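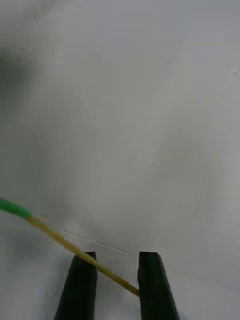 By the Editors of the Golob Shop and Home Series
Chapter 4: Chores

Ask a machine to multiply two large numbers and it will be done before you finish the question. Ask it to pick up a thin stick and you may want to bring a sandwich. This chapter is about the second kind of request, the kind most of us make all day long.

Take the trials at Renitz, where a two-fingered arm was asked to lift a stick from a table, turn it upright, and set it in a jar. A child of four does this without being asked, usually with your good paintbrush. The arm managed it 68 times in 123 tries. The people running the trials were delighted, and by the end of the chapter you should understand why.

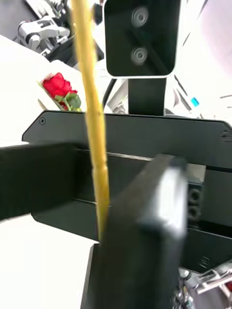
A slim object leaves very little room for error. Grip it a finger's width too high and the bottom end swings. Squeeze too hard and it bends or snaps – squeeze too gently and it slides. Your own hand settles all this without consulting you. The arm has to be told, or has to learn from some 4000 earlier attempts, many of them embarrassing.

The shop floor is kinder. At the Costholm plant, parts arrive facing the same way and the lighting never changes. A kitchen in Idthorpe makes no such promises, and it may also contain a dog.

We begin with grasping, then move on to folding, wiping, and the dishwasher. Readers who own a dishwasher may wish to lower their hopes now.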